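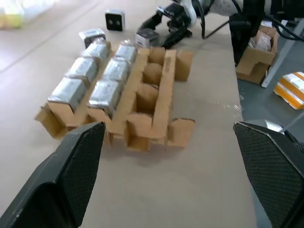 Taking a youth group to a robot open day, is it worth the drive?

Asked by Flustska, 03/04/2019

Hi all, hoping someone has done one of these before. I help run a Saturday-ish sort of club for kids (ages 9 to 14, mostly mad about building things) and we've been offered places at the open day at Ashour, the packing workshop out past the ring road. They're showing their robot arms doing packing work, putting foil-wrapped blocks into cardboard trays, that sort of thing. The flyer says there's a demonstration, a talk and "time with the team".

It's 39 miles each way for us and I'd need to hire a minibus, so I want to know what we'd be getting. My worries are:

Is it a proper demonstration or do you stand behind a rope and watch a video? How long does it last, because my younger ones will be climbing the walls after an hour. And can the kids ask questions or have a go at anything? I've been to a car factory tour where we mostly saw the gift shop, so I'm a bit wary!

Also if anyone knows about parking for a minibus, please shout. Their website has a map but it looks ancient.

3 answers

Damow wrote:

We went to the last one with my two and my sister's lad, and I'd say yes, go, but keep your expectations sensible. It's a small place. You go in through a side door, sign in, and then they take you through in groups. They told us up to 20 per group so if yours is bigger they'll split you, and it's worth asking beforehand who goes with which adult.

The demonstration is live, no video. There are two arms working over the same table, and what mine loved was how close the grippers come to each other. The blocks go into a cardboard divider tray, the sort with little square cells, and the fingers on the grippers have a dimply surface on the inside for holding things. Foil is a right pain apparently. It's shiny and it crinkles, so every block is a slightly different shape, and the chap doing the talk (Adel Ezzat, very patient man) spent ages on that. He let the kids squash a spare one about in their hands and then asked them how they'd pick it up if they only had two fingers. Best bit of the day by miles.

I will say it is SLOW. If they're picturing something off the telly with arms whizzing round they'll be disappointed. My eldest timed one block and got bored and lost count. When one gets dropped they stop, somebody sorts it out, and off it goes again, and the kids cheered every time, which I think the staff are used to by now.

Whole thing was an hour and a half with the talk. Take snacks, there's one vending machine and it ate my pound.

Utitz wrote:

parking is round the back not where the map says. go past the main gate and take the next left. we had a minibus and it was fine but get there early

Mostafa Bouzid wrote:

Agree with most of what Damow said but I'd put the age at 10 and up. I took a mixed lot last May and the little ones had had enough before the talk was over. The older ones wouldn't leave! One of mine asked why they use cardboard trays if the flaps get bent and the edges tear, and she got a really good answer about how real packaging is never perfect and the arm has to cope with it. She's still going on about it.

You can't have a go at driving the arms themselves, at least we couldn't, so I'd tell the kids that on the bus to save the sulking. There was a table at the end with a hand-held grabber and some blocks and a tray to fill, and it's much harder than you'd think. I got 3 in and then knocked the lot over.

Two practical things. Closed shoes for everybody, they did turn a girl in sandals back to the reception area until someone found her some wellies. And ring them instead of emailing. I emailed twice and heard nothing, then rang and it was all booked in five minutes, ask for extension 1029 if they haven't changed it.

Comment from Flustska:

Thank you, this is so helpful! Rang this morning and we're in. I'm going to leave the youngest ones for the museum trip and take the over tens. Utitz, is that left turn before or after the garage?

Comment from Utitz:

after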